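Why Do Actors Play Characters of a Different Age?

Have you ever watched a movie about a school and thought that the students looked more like teachers? Quite often the actor playing a 15-year-old is 25 or even older. There are several reasons for this.

The first one is working hours. In many places there are laws that limit how long a child can work in a day. Children also have to keep up with their schoolwork, so a film crew may need to set up a classroom and hire a tutor. An adult can work a full day. That saves time, and on a movie set time costs a lot of money.

The second reason is growing. A movie can take months to film, and scenes are often shot out of order. The last scene might be filmed first! A 13-year-old can grow an inch between March and the end of summer, or come back with a deeper voice. A grown-up looks much the same all the way through.

Choosing the actors is called casting, and the person in charge of it is the casting director. Heather Te Moana cast a space adventure called Ondska. She needed one girl to play the pilot's younger sister, and 600 people sent in videos. She watched 171 of them twice. The part went to Huia Wihongi, who was 19 and played a girl of 14.

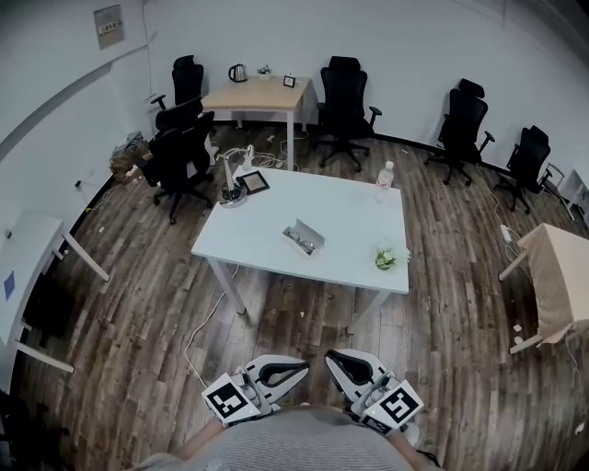 Eyeglasses in an open box, with a potted plant and a water bottle on the same table.

Once an actor has the part, other people help with the age. The costume team picks clothes that someone of that age would wear. Hair and makeup artists can soften a face or add wrinkles and gray hair. The actor has work to do as well. Older characters may sit down slowly. Younger ones may fidget, slouch or run up the stairs.

Computers can help too. Artists can smooth the skin on an actor's face, one picture at a time. This is called de-aging. Most movies use 24 pictures for every second, so even a short scene means a lot of work - one scene in Ondska needed 3812 pictures.

Some directors still choose real teenagers, even though filming takes longer. They think young actors talk and move in a way that is hard to copy.

Words to know
Casting: choosing the actors for a movie or play.
De-aging: using computers to make an actor look younger.
Tutor: a teacher who works with one student or a small group.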